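Flat-pack or second-hand for small drawers?

Obura56
Posted November 6, 2011
The Lillgate shop has a sale on and I keep being told their little two-drawer units are "as good as solid". I have my doubts. Nothing at that price is as good as solid. Has anyone lived with one for longer than a month?

plumov_pete
Had one for 3 years in a damp hallway. Bottom drawer sticks every February, otherwise fine. I rub a candle along the runners and forget about it.

kettleandtoast
Fine until you put weight in it. Mine held tea towels, hardly a test. And "solid" on a label can mean solid anything. Ask them what the back panel is made of and watch them go off to find a manager.

Obura56
I did ask. He said "wood". This is the sort of shape I'm after, small enough to stand on a table:

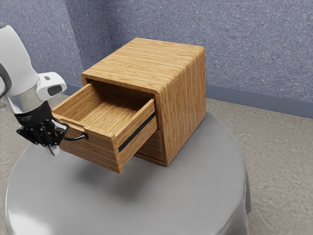

Two drawers, rounded edges, top one pulled out.

kettleandtoast
Nice enough shape, but I'd want to see how the corners are joined before paying anybody for it. Rounded edges are lovely and tell you nothing about the glue.

Kundau_9
Disagree with all the gloom. People on here talk as if every old chest was built by a master. I've carried home plenty of second-hand rubbish with woodworm and a smell of mothballs. At least new comes with a receipt.

plumov_pete
A receipt won't stop a drawer front coming off in your hand – ask my sister.

Obura56
So that's one for, one against and one candle. I'll have a look round the auction rooms first. Not paying 200 for "wood".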